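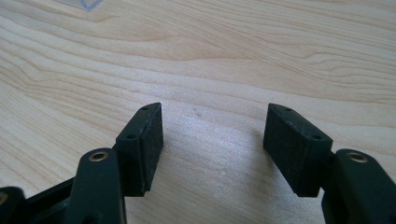

Fig. 4. Tabletop, light wood.

Section 4. Placing, leveling and care of the Faltadeo table

Please read this section after you have finished the assembly in Section 3. If the legs are not yet tightened, go back to Section 3, step 9. The instructions are the same for the tables delivered from our Kinthorpe store and from our Ovness store. Only the foot pads are different, see Note 2.

4.1 Choosing the place

1. Choose a place where the table can stand without touching the wall. Leave a gap the width of one hand on every side that faces a wall.

2. Keep a distance of 100 cm from a radiator, a stove or a fireplace. Wood loses moisture near a heater, and small cracks can open at the ends of the boards. Most cracks that are reported to us are reported in February, when the heating has been on for a long time.

3. Avoid strong direct sun during the first months. New wood changes its color in the light. If you put a lamp, a tablecloth or a tray always in the same spot, the wood below it will stay lighter than the rest. Move such objects from time to time.

Note 1. The change of color is natural and it is not covered by the warranty.

4.2 Moving the table

Two persons are needed.

1. Remove everything from the tabletop.

2. Stand at the two short sides. Take hold of the frame under the tabletop. Do not lift by the edge of the tabletop.

3. Lift together, carry, and put down all four legs at the same time.

Caution! Do not pull or push the table over the floor. The side force is taken by the leg bolts, and after this they can become loose. On carpet the danger is bigger than on a smooth floor, because the feet hold in the pile.

4.3 Leveling

1. Put a spirit level on the middle of the tabletop, first along the long side and then across.

2. Press with your palm on each corner. If the table rocks, find the foot which does not touch the floor.

3. Turn the foot pad of this leg counterclockwise, half a turn at a time, until the rocking stops. Check with the spirit level again.

4. Do not turn any pad out more than 7 mm. If more is necessary, put a thin hard plate under the foot and turn the pad back in.

5. On thick carpet, wait one day and repeat steps 1 to 3. The feet will sink a little and not always equally.
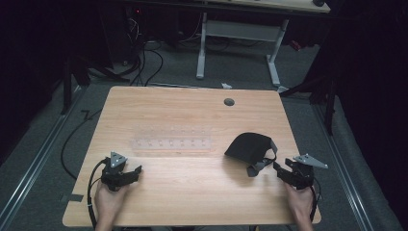
6. When the table stands well, tighten the lock nut on each foot pad with the flat wrench from bag C. Hold the pad with your other hand so it does not turn together with the nut.

Note 2. Tables from Kinthorpe have round plastic pads. Tables from Ovness have felt pads with a metal core. Felt pads must be replaced when the metal can be felt with the finger. The order number for a set of four is 591.

4.4 Daily cleaning

1. Wipe the tabletop with a soft cloth, slightly damp, always in the direction of the grain.

2. Dry it directly after with a second cloth.

3. For greasy spots, add a few drops of mild dish soap to lukewarm water. Wipe once with soap water, once with clear water, and dry.

Do not use: scouring powder, steel wool, window cleaner, vinegar, steam cleaner, or the green side of a kitchen sponge. Microfiber cloths are also not recommended, they make the surface dull after some months.

Spilled liquid should be wiped away immediately. Coffee, red wine and beet juice leave a stain faster than you expect. Please use a mat under hot dishes and also under cold glasses.

4.5 Oiling

The tabletop is delivered with two coats of oil. It should receive a new thin coat when water drops no longer stand on the surface as beads but spread out flat. For a table in daily use this is normally twice in a year.

You need: one can of Hutapea Table Oil, two cotton cloths without lint, a pair of thin gloves, sandpaper of grit 320.

1. Clean the tabletop as in 4.4 and let it dry overnight.

2. If the surface feels rough, sand it lightly by hand, with the grain. Take off the dust with a dry cloth.

3. Shake the can. Pour a small amount on the cloth, never directly on the wood.

4. Spread the oil thin and even. Do not forget the edges. For a tabletop of standard size, 70 ml is enough for one coat.

5. Wait 15 minutes. Then wipe off all the oil that the wood did not take in. The surface must not feel sticky.

6. Let it dry for 24 hours with the window a little open. Put nothing on the table in this time.

Warning! Cloths with oil can catch fire by themselves when they are folded or thrown in a pile. Put the used cloths in water, then spread them flat outdoors to dry before you throw them away.

4.6 Small dents

A shallow dent, where the fibers are pressed but not broken, can often be raised at home. Lay a damp cotton cloth on the dent and touch it for a few seconds with the tip of a warm iron. Lift the cloth and look. Repeat if needed, let the place dry, and oil it again as in 4.5. If the fibers are broken, do not use the iron. For deep damage see Section 6, Repairs.

Text of Section 4 last changed: September 27, 2020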